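课程讲义 第3讲
**双臂装置与柔性物体:床单一角的整理**
Akex 共享工坊 · 自制机器人课程
9月16日

## 一、本讲范围

前两讲完成了机架、供电与双臂的装配,并对手部各关节做了空载检查。本讲起进入带载作业,对象为铺在床垫上的床单。课程所用装置沿用学员在工坊内自行装配的双臂平台,项目名称为 Kaltska。控制程序为 Kullar,由本课程历届学员共同维护;记录与回放工具为 Sanna。

本讲只讨论一个床角,不涉及枕套、被套,也不涉及整张床的铺设流程。需要移动底座的动作放在后续课程中讲授,本讲期间底座应保持制动状态。

学员应已阅读前一讲关于手部开合范围的附录,并能独立完成上电、回零、急停和恢复。尚未通过急停操作考核者,可以旁听和参与记录,不得操作双臂。

## 二、为何从床角开始

刚性零件的位置与姿态可以用少量参数描述,抓取之后其形状基本不变。织物则不同。手指每移动一小段距离,褶皱的走向、垂边的长度以及织物与床垫之间的接触面都会随之改变,程序在抓取前所得到的轮廓,在抓取后往往已不适用。

床角是床单上信息最集中的部位。上表面、侧垂面与床垫圆角在此相接,床垫一旦外露,其边缘可直接作为对齐的参照。织物在床角处容易堆叠,堆叠处层数不明,手指可能夹住一层,也可能夹住多层。这一不确定性是本讲练习的主要内容。

从教学安排考虑,床角也便于分工:双臂分列床角两侧,一只手负责垂边,另一只手负责床面,学员可以分别观察两手的作用,再讨论二者的配合。

## 三、坐标与术语

为避免口头指令产生歧义,本课程统一采用下列用语。

- **左手、右手**:以装置自身为准,与头部视角一致。站在装置对面的记录员报告情况时,也须按此约定换算。
- **床面**:床垫上表面所在的区域,以床单覆盖后的高度计。
- **垂边**:床单越过床垫边缘后下垂的部分。
- **露角**:未被床单遮盖的床垫转角。
- **预备位**:双手张开,停在织物上方,尚未接触织物的位置。
- **接触位**:指尖开始触及织物、手掌尚未下压的位置。

坐标原点设在机身前面板的中点,向前为正。床角的坐标由操作员在每次移动床或底座后重新标定,不得沿用上一组的数值。标定结果写入 Kullar 的任务文件,文件名应包含组别,不得覆盖他组文件。

## 四、作业前检查

### 4.1 机械部分

1. 用手轻推前臂各段,确认外壳无松动,紧固件无缺失。
2. 检查腕部绑带。绑带应压住接头,松紧以线缆不能滑动为准,过紧会使线缆外皮出现压痕。
3. 检查腕部线缆的余量。线缆在腕部应留出弧形余量,腕关节转至两端极限时均不应绷直,弧段也不得下垂到指尖高度以下。
4. 逐指开合,听有无异响。金属指尖如有毛刺,应先行打磨,经指导人员确认后再接触织物。

### 4.2 场地部分

地面线缆是工坊历次记录中最常见的隐患。线缆应沿作业区外侧布置,操作员和记录员进入场地时,先确认脚下走线,再走向床边。座椅及其他带脚轮的物件应移至双臂可达范围之外,并在整组练习期间保持不动。

窗侧进光会改变白色床单上褶皱的明暗。多云天气下,光线在一组练习中可能数次变化,记录员应在记录表中注明。如需遮光,整组练习应采用同一种遮光方式,不得中途改变。

### 4.3 织物部分

床单铺放后先不抚平。每次练习的初始状态应由记录员布置,操作员在布置期间背向床面。初始状态可以包括床面褶皱、床角堆叠和露角,但床单不得缠绕在床脚或底座上。带有细条纹的床单便于观察拉伸方向,建议优先选用;条纹较淡时,不宜将其作为程序的唯一参照。

## 五、预备位

预备位的质量在很大程度上决定后续动作能否顺利完成。两手应分处床角两侧,高度接近,手指全部张开,拇指朝向内侧、彼此相对。采取这一手形时,两手合拢方向与垂边的折叠方向大体一致,程序只需较小的腕部转动即可进入接触位。

进入预备位时应遵守下列次序:

1. 双臂从收拢状态抬起,先升高,后前伸。
2. 右手先到达床面上方,停稳。
3. 左手再移至床角褶皱上方,停稳。
4. 操作员口头报告“预备”,记录员核对两手与织物之间的间隙后回复“可以”。
5. 未收到回复的,不得继续。

左手所在一侧靠近床沿,下方即为地面,如果高度估计有误,指尖可能从床垫外侧落下,钩住垂边。初次练习时,允许将左手预备位适当抬高,待操作员熟悉后再逐步降低。抬高的数值应写入任务文件。

## 六、接触、夹持与牵引

### 6.1 接触

由预备位下降时,双手不同时动作。右手先下降至接触位,用指尖轻压床面织物,起固定作用;左手随后下降,接触堆叠处的外层。右手压力以织物不随左手滑动为限。若床垫表面出现明显凹陷,应减小压力。

### 6.2 夹持

左手以拇指与食指夹持外层,其余手指保持弯曲但不用力。夹持后先作小幅上提,观察垂边是否整体随动:

- 仅外层随动,可进入牵引;
- 堆叠部分整体随动,表明夹住了多层,应松开后重新进入预备位;
- 织物不动,表明夹持未成立,应检查指尖位置,不得以加大握力代替调整。

### 6.3 牵引

牵引方向沿露角的外侧向下,使床单越过床垫圆角。速度上限设为 Kullar 界面滑块的 51,该滑块满值为 100。各组可以使用更低的数值,不得超过上限。牵引过程中右手应随织物张力的变化缓慢让位;如果右手始终固定,床面会被拉出由右手指尖发散的斜褶。

床垫转角被完全覆盖后,左手停止牵引并保持片刻,右手先抬起,左手后松开。次序颠倒时,床单可能回弹,使露角再次出现。

## 七、记录与评定

每组应提交2份材料:Sanna 导出的关节轨迹,以及手写记录表。记录表应写明初始状态、预备位高度、夹持判断、牵引滑块值和结束状态。失败的尝试同样需要登记,不得删除后重做。

评定以过程为主。露角最终是否被覆盖只占成绩的一部分,指导人员将重点审查操作员在夹持阶段所作的判断是否有记录支持。凡记录表写有“正常”“良好”等笼统用语而无具体内容的,退回补充。

对轨迹作分析时,应注意以下几点:

- 关节电流的短时升高可能来自织物张力,也可能来自线缆在腕部受阻,两者须结合现场记录区分;
- 左右手的时间轴应先对齐,再比较动作先后;
- 头部相机的画面可用于核对手形,不宜单独用于判断指尖是否已经接触织物,接触与近距离悬停在画面中往往难以分辨。

## 八、常见问题

**床单随双手整体移动。** 多见于右手压力不足或右手距床角过远。应将右手移近,但须为左手拇指保留活动空间。

**指尖钩住织物。** 立即停止,不得以反向牵引的方式脱开。由记录员在双臂断开使能后手动取下,并检查金属指尖。织物如有抽丝,该床单退出练习。

**双手拇指相碰。** 两手预备位间距过小,或任务文件中床角坐标标定有误。先重新标定,再考虑加大间距。

**腕部线缆擦过床面。** 线缆余量过大或绑带位置偏移。调整绑带后须重做腕关节极限检查。

## 九、课后作业

1. 根据本组轨迹,绘制左手由预备位到夹持成立的高度变化曲线,标出口头报告与回复的时刻。
2. 讨论右手让位的时机:以固定时间触发与以关节电流触发,各适用于何种初始状态。
3. 为“夹住多层”的情形编写一段恢复流程,要求不使用急停,且双手最终回到预备位。
4. 选做:设计一种不依赖露角的对齐方法,说明当床垫转角完全被遮盖时,程序应以何为参照。

作业以组为单位提交至工坊公共目录。代码须能在 Kullar 的仿真模式下运行,未经仿真的代码不得在装置上使用。

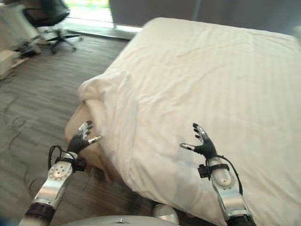 **Montserrat Collado**
Akex 共享工坊 自制机器人课程主讲

预备位手形:双手张开,悬于床单上方,拇指相对;左手位于床角褶皱处,右手位于床面一侧,垂边下方可见露角。完成第五节练习时,请对照此手形核对拇指方向,并将差异记入记录表。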